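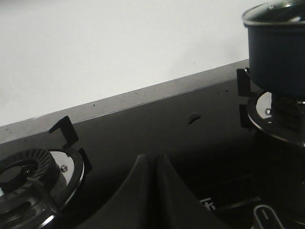 Skastano Group - Manipulation and Learning
Print this page | E-mail this page

Gisel: Frequently Asked Questions

What is Gisel?
A method for teaching a robot arm to put a pot on a burner and take it off again. It learns from demonstrations and then checks its own guesses against two cameras. Frøydis Torvik wrote the first version in December, and it has been rewritten by everyone since.

Why a gas cooktop?
Black glass, polished steel drip plates, a glass lid. Depth sensors hate all of it. We could have used a wooden block on a matte table, and our numbers would look lovely.

How much data did you use?
1,634 demonstrations. Of those, 900 are pot placements, and the rest are lid handling and plain reaching between the burners.

What does the wrist camera contribute?
The last stretch of the approach. It sees its own fingers very well, mostly out of focus, and whatever cooktop they leave over. Naa Odoi found that masking the fingers out made results worse. The policy had been using them as a ruler.

Does it know the burner from its reflection?
Mostly. Early versions were fond of the upside-down pot in the glass and tried to line up with that one. Adding the fixed view cured the habit in all but 4 of the 400 test runs. Birger Brekke keeps a list of the four and would like them back.
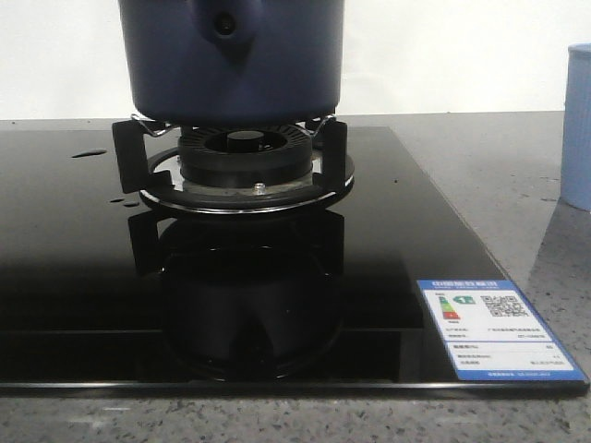

Skastano Group / Fixed-View Team

What does the fixed camera look at?
The gap between the base of the pot and the pan support, and whether the pot is centered over the burner cap. It rarely gets the whole pot, and the method doesn't ask for it. The bottom edge is enough.

Do you clean the glass between runs?
No. Water drops and smudges stay where they are. A policy that needs a spotless cooktop should apply for work in a showroom.

Do stickers and labels confuse it?
The energy label did, for a while. Bright colors in a corner make a very convenient landmark, and the policy leaned on it. We now blank random patches of each image during training.

Is the gas ever on?
Not in any result we report. Please stop asking Edvin Tangen.

How does it compare with Buritz?
Buritz is our older method and uses one camera. It is faster to train and worse at lids. For a single pot on a dull surface, use Buritz.

Can I have the code?
Write to Torunn Lindholm. Monday is a good day to try. Include your camera layout, or her first reply will ask for it.

Contact: Torunn Lindholm, Skastano Group | Copyright Skastano Group | Back to top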